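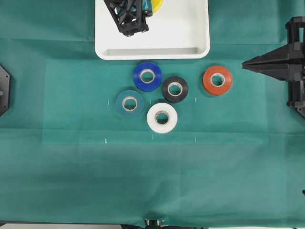 Student Projects > Manipulation > Build Logs

Topic: Tape sorting task, teal roll is ruining my life

trussbucket wrote:
Club project at Ostgate, two of us on it, me and Nizar Saliba. The arm is supposed to pick up rolls of electrical tape one at a time and put them in the white tray. Blue, black, white and orange it finds without complaint. Teal it treats as a rumor.

The cloth is also teal. Yes, I know. It came with the table and we ironed it once, in a spirit of optimism.

So far the detector is plain color thresholding plus a circle fit. Over 170 tries on the teal roll it got a usable center often enough to give us hope, and never twice in a row. Before I rip it all out, does anyone have a fix that doesn't involve a new tablecloth?

pennyweight wrote:
New tablecloth.

nakside_nic wrote:
Look for the cores. All five rolls have that tan cardboard ring, and tan on green is about as easy as life gets. Find the ring first, then sample the color just outside it. You stop caring what the roll matches.

trussbucket wrote:
That's annoyingly sensible. The trouble is the hole in the middle shows cloth, so I've been fitting to the outer edge. I'll try the core tonight.

gallagher_a wrote:
Ailbhe Gallagher here, I judged the Nic Aodha cup last year and have seen a lot of tape. I'd worry less about color and more about spacing. Orange is off on its own with room all around it, lovely. Blue and black are as good as touching. How do your fingers get down between those two?

trussbucket wrote:
At present, they don't. They arrive from the right and everything becomes a group activity. Nizar's plan is to take orange first, then black, and work inward. My plan is to let Nizar explain it at the demo.

pennyweight wrote:
Or space them out. You have a whole empty half of cloth in front and you've parked four rolls in a huddle.

gallagher_a wrote:
I disagree. If you only ever practice with tidy gaps you get a robot that can handle tidy gaps. Keep the huddle, just don't start with it.

pennyweight wrote:
They have to walk before they can huddle. Get one clean run, then make it hard. I've watched teams spend all of February on the hard version and show up with a video of a gripper thinking.

nakside_nic wrote:
Different question. Are you using the little white tick marks on the pale sheet for anything? Two rows of three would do nicely for checking your camera against the arm.

trussbucket wrote:
We line the sheet up by eye and feel good about it. So, no.

nakside_nic wrote:
Use them. Touch the tip to each one, write down the error. Ours on the Flenent arm was 7 mm out at one corner and we'd blamed the detector for weeks. Also flatten that cloth, the folds won't help.

trussbucket wrote:
Update. Core detection works, teal included. Calibration was 5 mm off on the left side, which Nizar says he mentioned. I have searched our chat and he did — twice. Still bumping blue when it goes for black.

pennyweight wrote:
So space them out.

gallagher_a wrote:
Come at black from above with the fingers turned so neither one lands on the blue side. And leave the huddle alone.

Last updated: February 28, 2018

Comments

mossgreen: Same problem here with a gray roll on a gray bench. The core trick fixed it in an evening.

ohm_sweet_ohm: What's the yellow thing in the tray next to the black lattice part? Is that being sorted too?

lurker_tom: Team tablecloth.

Contact the moderators | Copyright Ostgate Robotics Forum | Back to top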